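The Little Turboprop That Keeps Skavside on the Map

You hear it before you see it. The morning flight into Skavside comes up the inlet low and loud, two propellers chewing at the damp air, and by the time it clears the ridge half the people in the parking lot have stopped to look up. They see it twice a day and they still look up. I completely understand.

The airplane is a Namboodiri 50, a high-wing turboprop with 50 seats, fat tires and a nose that only its designers could love (I love it too). It isn't fast. A regional jet leaving the mainland at the same minute would be parked with its doors open while the Namboodiri was still descending. But no jet of that size is coming here, and one look at the runway explains why: it's short, it tilts, and there's a hill at the far end with sheep on it.

Flultley, the airline that flies the route, has 6 of the type. The oldest spent its early years hauling mail and still has the wide rear door, which the ramp crew adores. Bicycles, boxes of seed potatoes, a church organ in pieces: it has all gone through that door. The newer ones have a narrower opening and a nicer galley, and you can start a long argument in the crew room by asking which matters more.

I spent most of a week with Flultley, flying the route in every seat they'd let me have, and the thing that got me was how much of the airplane is shaped by bad runways. The landing gear is the obvious part. It's tall and springy, with long trailing arms that soak up a hard arrival so well that you feel a sort of shrug where you expected a thump. The propellers sit high and well clear of flying gravel. Even the cabin steps are built into the door, so the crew doesn't have to wait for somebody to roll a staircase across the apron in the wind.

Then there's the wing! It's long, nearly straight and full of flap, and with everything hanging out on final approach it looks like a barn with its shutters open. The pilots talk about it the way other people talk about a good dog. It gives plenty of warning when it's unhappy, it forgives a gust, and it'll climb away from the hill and the sheep with one engine at idle, an exercise I got to watch from the simulator's spare seat with my hands clamped to my knees.

The simulator lives at Zatdale, along with the heavy maintenance hangar, and that's where I'd send anyone who thinks small airliners are dull. One of the fleet was in for its January check when I visited, floor panels up, seats stacked along the wall, both propellers off and lying in their cradles. With the skin opened up you can follow a control cable from the cockpit almost to the tail with your finger. I did, until I ran out of airplane.

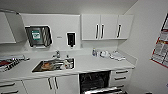
The kitchenette, with paper towels and soap within reach of the counter.

What surprised me at Zatdale was the noise of people talking. Mechanics on this type do a lot of comparing notes. A stiff door latch on one airframe gets mentioned over lunch, and by evening someone has looked at the same latch on the next one. The propeller shop keeps a big paper logbook next to the computer, full of sketches of blade nicks, and new hires are told to read it before they pick up a file.

The fuel story is good as well. On a hop this short a jet would hardly reach the height where it does its best work before it had to come down again. The Namboodiri is happy low, throttled back, drinking slowly. Flultley's planners like that for the budget, and passengers like it for the view. You cruise under the weather when you can, close enough to see boats and washing lines, and on a clear day the whole coast slides by under a wing that never gets in the way of the window.

Is it quiet inside? No. Row 2 is the best place to sit if you want to talk, and the seats in line with the propellers are for people who'd like to feel their coffee hum. I sat there on purpose for the last leg and had a wonderful time.

The schedule changes on 6th October, when a midday flight joins the two existing ones through the winter. The extra rotation goes to the old mail plane with the wide door, and the ramp crew at Skavside has already asked for the first shift.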